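Tuesday nights are gripper nights at Cemley now, and I could not be happier about it! Güven Kozan and I have taken over looking after the white arm, and this week we finally got round to the finger linkage, which had picked up a bit of play (you could feel it if you wiggled the finger by hand).

Güven's routine is lovely and simple. Park the arm, power off, then go over every screw on the linkage with the small driver, top pivots first. A drop of threadlocker on anything that moves, 60 minutes' wait, then back on for the zip bag job. 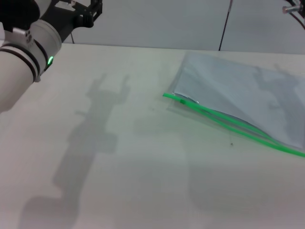
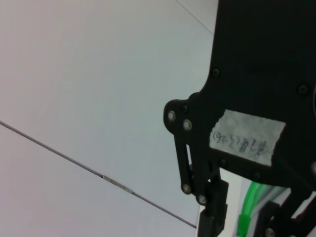
Two of the pivot screws took nearly a quarter turn, so no wonder it felt sloppy. I also re-ran the zero position afterwards and it came out 3 counts off the January value of 349, so I wrote the new one in the logbook. Raquel Pinheiro wants us to try softer fingertips next, and she's got a pair from Tiltport in her drawer. I can't wait to get those on. Cable ties need doing too, must remember to order the short ones.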